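Notes on end-of-arm clearance for tabletop work

I have been rewriting the Conirier bench rules since February, mostly because the old set had grown to 8 pages and contradicted itself in two places. The new set fits on one sheet. Three of the changes are worth writing down.

Speed first. The old rule gave one limit for the whole workspace. The new one gives two: 200 mm/s whenever a fingertip is below the height of the tallest object on the table, and the normal cell limit above that. Operators at Trosham ran it for 4 weeks before we adopted it and asked for no changes except a clearer definition of "tallest object." It now means tallest including pumps, caps and anything else that sticks up.

Second, finger inspection. Ista, our logging tool, counts grip cycles per finger pair. At 2,000 cycles the pair comes off and gets checked for play at the joint bolts. Cable loops are checked at the same time. A loop must have enough slack for full wrist travel and must not hang below the fingertips in any pose.

Third, the parked pose. Nikolovski's old checklist said "arms clear of table," which people read as anything from fully retracted to one finger-width up. Parked now means fingers open, above the speed line, with the controller reporting zero commanded motion. Nothing gets placed or moved by hand until both arms report it.

Layout rules are the part I still expect to revise. Tall and tippable items go to the back, and low items go in front of them with handles pointing to one side, so the approach direction is the same for each. With dish brushes laid across sponges, the bristle end sits higher than the handle tip, and the clearance height has to be taken from the bristles. Pump bottles count at the top of the pump. Clear containers get their rim height entered by hand, and I would do the same for any clear bottle until the depth readings on them are better than they are now.
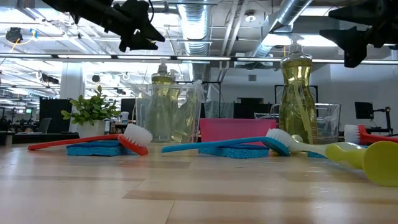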